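Unpacking the shopping onto one bit of worktop

Updated May 2018

Quick one, kettle's on. Rokeya asked how I keep the fruit, veg and drinks together now we've got no larder. Two baskets, one small rack. Takes 12 minutes if you don't stop to read the receipt.

What you need
A two-tier rack. Two plastic baskets with holes in, different colours. A tray if you have one. The shopping.

Step 1. Open the bags properly
Handles up, mouth wide, have a look before you tip. Soft stuff hides under hard stuff. 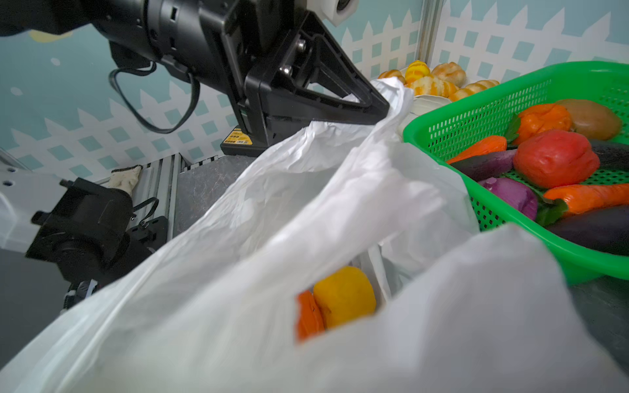
Fruit and veg get sorted at the bag, not on the worktop. I used to heap the lot out and then sort it, twice the work and tomatoes on the floor. Take the top things out by hand first. With a thin white bag like this one, lift a handle and you can see what's at the bottom, the round yellow thing for instance, before your hand goes in. Then one basket at a time.

Step 2. Drinks on the rack
Cans go on the top shelf, standing up. Leave the bottom shelf clear till the end, you'll want it for whatever doesnt fit anywhere else. Ours is 100 per cent jars by March every year. 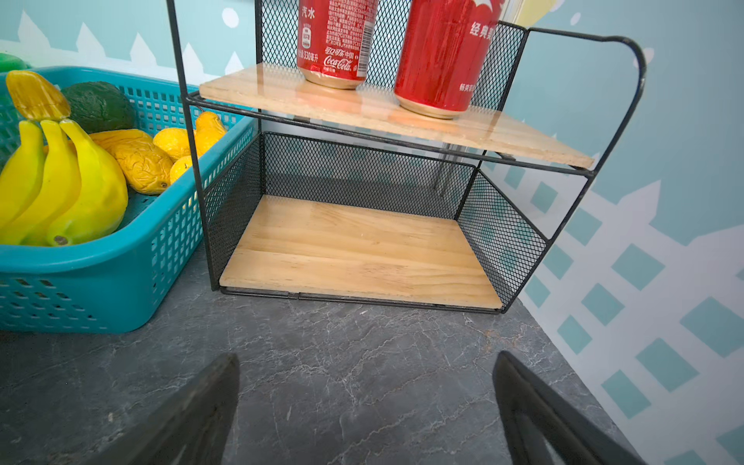 Step 3. Fruit in the first basket
Heavy and hard at the bottom. Pears next. Bananas last and at the front — they bruise, and they get eaten first anyway. Basket goes right beside the rack so it's one reach for a drink and a snack. Jahangir keeps his by the window, his bananas go brown in no time.
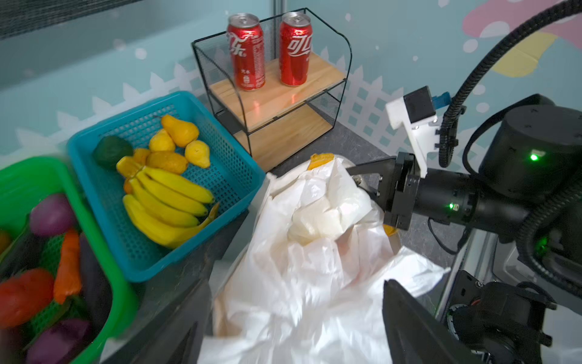 Cans up top, fruit basket alongside, bananas at the front.

Step 4. Veg in the second basket
Green basket for veg in our house, so noone has to ask. Carrots, onions, peppers, aubergines, all in together for a day or two. Potatoes too if you're using them that week, otherwise somewhere dark. Shake the bag out, check the corners, fold it, drawer.
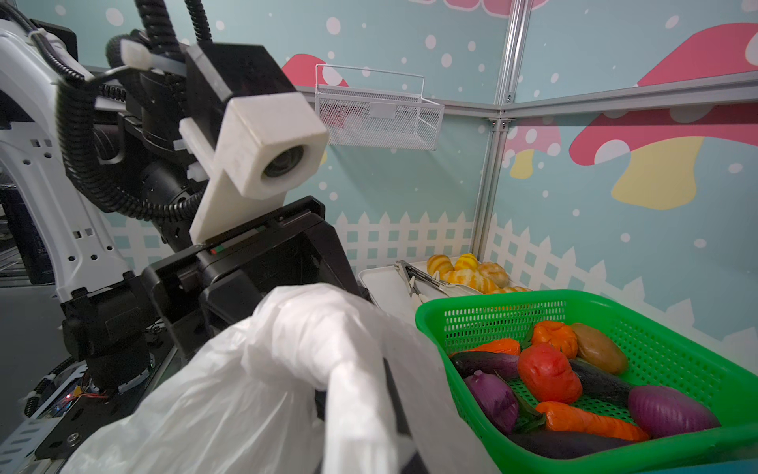

Do I need to wash everything before it goes in the basket?
Leave it till you're about to use it. Damp veg goes off quicker, and wet onions are horrible.

Step 5. Wipe down
Lift both baskets, wipe under, put back. Done. Freezer next time, if I get round to it.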